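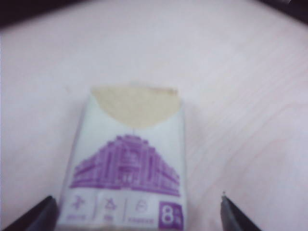 Wrist camera view, gripper fingers at the tissue packet

Zenevel Automation Group
Minutes, Cell 6 maintenance meeting
Friday, March 14, 2025

1. Gripper
The fingers fitted in October stay on. Grip force is set too high for soft packs, and the Jemora controller has logged 136 over-force stops since the last service. Agreed to lower the limit in small steps and save each setting under its own name.

2. Wrist camera
Pictures are soft at close range and fine print on the packet can't be read. The lens will be cleaned and the focus ring reset and locked. If that doesn't help, order a replacement from Kazmi, part 2271.

3. Desk area
The fixed camera stays where it is — moving it means a new calibration. Cables behind the monitor are to be tied up before the next run. The book stack under the monitor stand can stay for now. 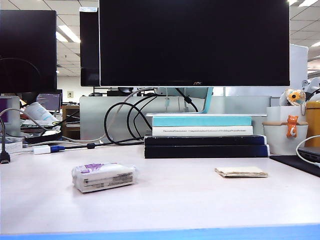 Fixed camera view, packet and paper envelope on the desk

4. Service interval
Changed to every 400 hours. The Urham log sheet will be updated to match.

Next meeting: after the new force limit has been tested on both items.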